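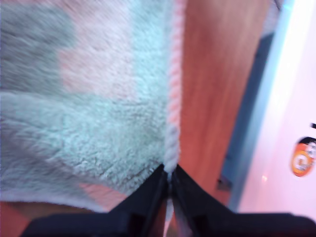

Barbier Heated Drying Rack: Household Equipment Review

Prepared for the Warbridge Tenants' Advice Service by Thierry Perrin. Published 15th June.

Summary of findings

The Barbier heated drying rack is a folding, floor-standing clothes airer with electrically warmed bars. It was assessed in a two-bedroom apartment in the Stalulby building, where residents have no access to outdoor lines and the shared laundry room closes early in the evening. The Service finds the rack suitable for small households that wash two or three times a week. It is less suitable for families with heavy bedding, and it should not be bought as a replacement for a tumble dryer.

Reason for the review

The Service receives regular inquiries about drying laundry indoors, most of them in the colder half of the year. Many tenants hang wet clothing on radiators or over doors, and a number of them later report mold on outside walls. Heated racks are often suggested as a remedy. The two models most commonly asked about are the Barbier and the smaller Goltumach, and the Service was able to borrow both.

Assembly and construction

The rack arrives in one piece, with two side wings that fold up and lock. No tools are required. The locking clips are stiff when new, and one tester with arthritis in her hands was unable to close them without help. Once open, the rack stands firmly on a hard floor. On carpet it leans slightly when one wing is loaded before the other, and the instructions properly advise loading both sides evenly.

The power cord leaves the frame at the lower left corner and cannot be moved to the other side. In the test apartment this meant the rack could stand in only one of two suitable places. A longer cord would have settled the matter. Extension cords are not recommended by the manufacturer, and the Service agrees.

Drying performance

Results depended more on the item than on the setting. Shirts, pillowcases, and light cotton trousers were ready to fold by morning when hung in a single layer. Jeans needed to be turned once, as the waistband remained damp wherever it did not touch a bar.

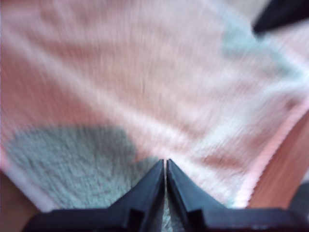 Thick items took considerably longer. Bath towels folded over one bar were dry on the inside and damp on the outside after a full evening. Spreading each one across three bars improved matters, at the cost of nearly half the rack. The fitted cover, sold separately, shortened drying times for every kind of item and is in our view a necessary purchase. Tenants comparing prices should add its cost from the start.

Users should note that a heated rack does not remove moisture from the room. The water leaves the clothing and enters the air. During the trial a window was kept slightly open, and the bathroom fan was run for an hour after loading. When these steps were omitted, condensation formed on the bedroom glass.

Noise, safety, and storage

The rack has no fan and is silent in use. The bars become warm to the touch, though no tester found them uncomfortable. The timer offers three settings and shuts off the heat at the end of each. It does not remember the last setting used, so it must be set again every time.

Folded, the rack is slim enough to stand behind a door. It is heavier than it appears, and tenants who intend to carry it between floors should try lifting one in the store first.

Comparison with the Goltumach

The Goltumach costs less and occupies less floor space. Its bars are set closer together, and air moves poorly between heavier garments. It has no timer. For a single person who dries mainly shirts and underwear it is adequate. In all other cases the Service prefers the Barbier. 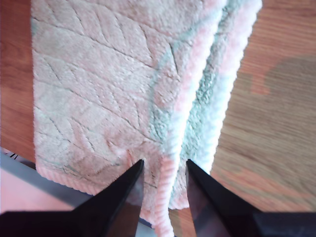 Can the rack be left on overnight?

The manufacturer permits it when the timer is used and nothing covers the control box. The Service advises tenants to run the rack in the evening, while someone is awake, and to leave the clothing in place until morning with the heat off.

Availability

One Barbier rack may be borrowed from the Warbridge office for up to two weeks. The cover is included. Requests for July should be made in person or by telephone, and tenants are asked to return the rack with its instruction leaflet.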